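**1/** OK, gripper thread. We've had two hands on loan from Haddad since March and I keep getting asked which one I'd buy, so I'm putting it all in one place. Long one, get a coffee.

**2/** Setup: two arms, table in the middle, toy food. The controller is a Giten box, which I've complained about on here before and will complain about again in post 8.

The two contenders are the Clindgate five-finger hand and the old Naleo parallel jaw we've used forever. Same arms, same table, same operator (mostly me, sometimes Telma Jara, who is annoyingly better at it).

**3/** The task is pick up bread, put bread in bowl. Sounds dumb, I know! But toy bread is a great test object. It's light, it's rounded, it rolls if you nudge it, and you can't cheat by grabbing a nice flat edge. If a hand can pick up a bun without chasing it across the table, I start to trust it.

**4/** Naleo jaw first, because it's the boring one. 150 tries, 22 misses. Nearly every miss was the same miss: one finger touches down early, bun rolls away, jaw closes on air. You can fix a lot of it by coming in slower, but then you're standing there forever and Telma starts humming.

What I love about it is that it's either open or closed and I never have to wonder what it's thinking.

**5/** Clindgate hand, same 150 tries, 9 misses. So yeah, better. The fingers wrap a bit, so a sloppy approach still ends in a grasp. The misses were weirder though. Twice it picked up the bun AND pinched the rim of the bowl on the way in, and I had to hit stop.

**6/** The gloves deserve their own post. Bare fingertips on smooth plastic toys are hopeless, they just skate. We tried rubber dots, then tape (never again), and ended up with plain black fabric gloves. Way more grip, cost basically nothing, and when they wear through you throw them out.

Downside: fabric bunches up at the knuckles and you lose a little finger travel. I can live with it.

Left hand on bun duty, with the striped roll already in the bowl:
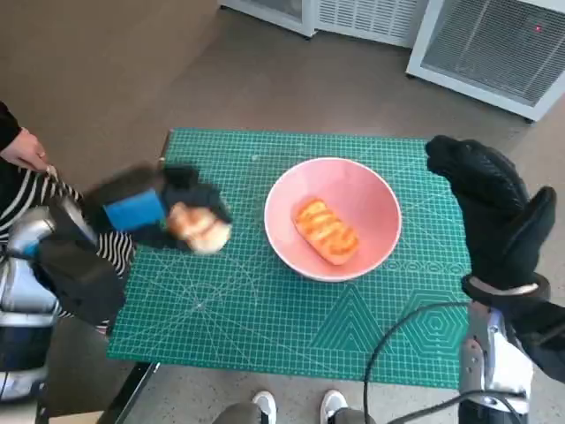 **7/** The cutting mat is the best thing on this table and I will die on this hill. People ask why we don't use a proper calibration board. We do, for calibration! The rest of the time I want a grid I can see with my own eyes. Bowl goes back to the same squares, toys go back to the same squares, and when Telma takes over she doesn't have to guess where I had stuff.

It's also a bit grippy, so the bowl stays put better than it did on the bare tabletop.

**8/** Controller complaints, as promised. The Giten is fine with the jaw. With the five-finger hand there's a tiny lag between me closing my fingers and the hand closing its fingers, and it's just long enough that you over-squeeze. Everybody does it for the first hour. Then your brain adapts and you start over-correcting on the jaw instead. Argh.

If anyone has gotten theirs to behave with a multi-finger hand, my DMs are open, please.

**9/** Cameras, quickly. Head view is what I use for nearly everything now. You get both hands and the whole mat in one shot, and it matches how you'd look at the job yourself. The catch is that fast moves blur. I can usually tell what's in the hand, but I can't tell how well it's being held, and for slips that's the part I care about. Going to try a shorter exposure and more light over the table next.

**10/** Price, because someone will ask. The quote for the Clindgate was roughly $3,000 more per hand than the Naleo. For two arms that adds up fast. If your job is boxes, get the jaw and spend the difference on spare fingers. If it's food, toys, anything round or squishy, I'd pay up.

**11/** Still to do: the sponge, a mug with a handle, and a real bun from the bakery downstairs (Telma's idea, I suspect she just wants the leftovers). I'll add the mug results to this thread once I've got enough tries to say anything useful.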